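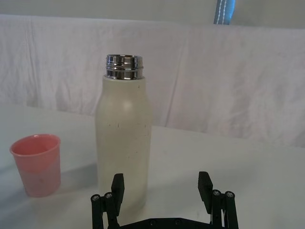

Bottle with the lid off, pink cup to the left.

The cream bottle is insulated and holds 600 ml. I bought it in Gonbridge last November and the finish has picked up scuffs round the middle. The steel underneath is sound. I wash the thread with a narrow brush — a cloth misses the grooves.

The pink cup holds 341 ml to the brim, measured on the kitchen scales. One full bottle won't fill it twice. Onni Nurmi says to buy the 1000 ml Varnero, but that won't fit my bag.
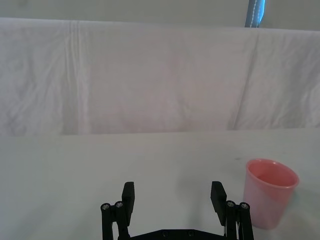

Drying

Both stand upside down on the rack overnight, lid separate.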